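Canpolat · Centro de ayuda
Ticket 2157
Producto: tablero de inserción Tarar + licencia Drimden
Estado: abierto
Asunto: la mano izquierda cierra tarde con las clavijas pequeñas

Hola, vuelvo a abrir ticket porque el anterior se me cerró solo mientras estaba fuera (fue en mayo, ya ni lo encuentro en el panel). Os cuento desde el principio y así no tenéis que buscar nada.

Tenemos el Tarar montado delante del robot de dos brazos, con las piezas azules que venían en la caja y el control por Drimden, versión 4. Las manos son las Hellum, las de dedos metálicos. En general estoy contento con el kit, eh, que conste. El tablero blanco se ve de maravilla sobre mesa negra y el montaje me llevó una mañana. Pero las clavijas pequeñas me están volviendo loco: la mano llega bien, se coloca bien, y cuando cierra los dedos ya va tarde. Unas veces empuja la pieza y otras se cierra en el aire, justo al lado.

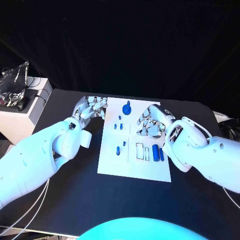 Lo que he probado hasta ahora

Recalibrar las dos manos con el asistente. Sin cambios.

Reiniciar Drimden y borrar la caché de poses. Tampoco, aunque tarda menos en arrancar, algo es algo.

Cambiar los cables del lado izquierdo por los de repuesto. Igual.

Bajar la velocidad de aproximación a la mitad. Aquí sí que mejora un poco, pero entonces cada ciclo se hace eterno y no compré el kit para eso. Además el fallo vuelve en cuanto la clavija está pegada a otra, que es justo el caso del panel de arriba a la izquierda, donde los dedos tapan casi todo y supongo que la cámara de la cabeza se queda sin referencia.

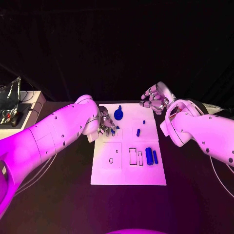 Otra cosa que he visto mirando el registro: el comando de cierre sale a su hora, y la confirmación de la mano izquierda vuelve con 150 ms de retraso. La derecha contesta casi al instante. He cruzado los controladores por si era la electrónica y el retraso se queda en la izquierda, o sea que me inclino por algo de configuración. En el archivo de perfil las dos figuran a 1000 Hz, iguales, y no sé dónde más mirar.

También me pregunto si influye que la derecha esté en espera. En la secuencia de fábrica se queda levantada sobre el tablero, abierta o medio cerrada según el paso, mientras la otra trabaja. ¿Drimden le sigue mandando órdenes en ese rato? Si comparten cola, igual va por ahí el tema. Os adjunto el registro completo y el perfil tal cual, sin tocar (bueno, con la velocidad de aproximación cambiada, luego la vuelvo a poner como estaba).

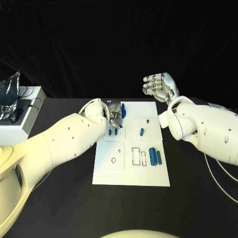 Soporte Canpolat: Gracias por el registro, nos ha ahorrado bastante trabajo. Las dos manos sí comparten cola en el perfil de fábrica, y la que está en espera recibe órdenes de mantenimiento de postura en cada ciclo. Prueba a activar «colas separadas» en Drimden, dentro de Ajustes, Manos, Avanzado. Después hay que volver a cargar el perfil de las Hellum; con guardar no basta. Si el retraso sigue, mándanos un registro nuevo solo con la tarea de clavijas y deja la velocidad de aproximación en su valor original.

Hecho. Escribo ya por la tarde, después de un buen rato de pruebas. La opción me costó encontrarla porque en mi instalación está en inglés aunque el resto del menú salga en español (apuntadlo por ahí, por favor). Con las colas separadas y el perfil recargado, el retraso de la izquierda ha desaparecido del registro y las clavijas pequeñas entran a velocidad normal. ¡Menudo alivio!

Me queda una duda con los cilindros, que los lleva la mano derecha. El grueso lo coge sin problema. Con el fino, al estar los dos tan juntos, los dedos rozan el otro al bajar y a veces lo mueve. No sé si es cuestión de cambiar el ángulo de la muñeca o si hay que separar las piezas antes de empezar. En la guía del Tarar solo pone «colocar a la derecha de las ranuras», y ahí los tengo.

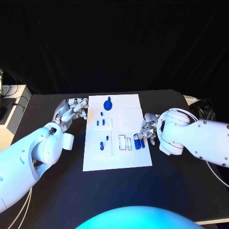
Mano derecha sobre los dos cilindros, con las ranuras libres a su izquierda.

Si tenéis un ángulo recomendado para las Hellum, me lo pasáis y lo pruebo. Lo de las clavijas podéis darlo por resuelto, pero no me cerréis el ticket todavía, que luego me toca abrir otro.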